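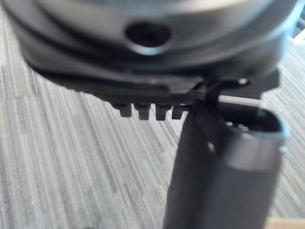
How often should the wrist camera be recalibrated?

Whenever the hand has been off the arm, and after any hard knock. The Protari manual says every 800 hours, and I have yet to see anyone explain where that number came from.

Session 4 – Looking after the wrist and hand

Read the maker's service chapter before class, but read it with a pencil. It claims the mount "holds its alignment for life." Screws work loose. Check them with the arm parked and the power off, then look at the fingers for play. A finger that wobbles by hand will wobble under load, whatever the status screen says.
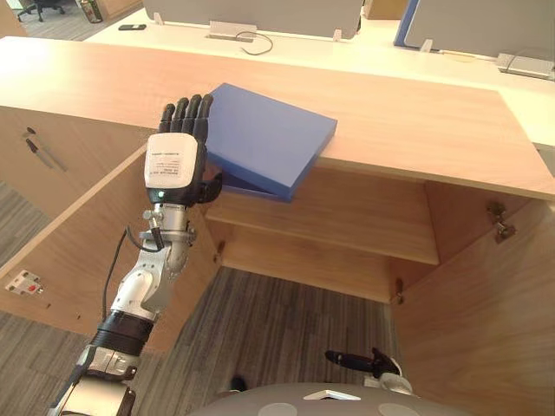 Lorko, 1/6/21

A green light on the palm is weak evidence. In the Cetano hand it reports power and little else – it knows nothing of grip or cable wear. Follow the cable by the wrist with your eyes through the full range of motion, at slow speed, and write down where it pulls tight.

Pushing a box on a cabinet top is a fair test after service, but one good push proves very little. Repeat it from both sides and log the misses too.

For next time: service log 1732, entries by Iida Kokkonen. Find the 3 checks she skipped.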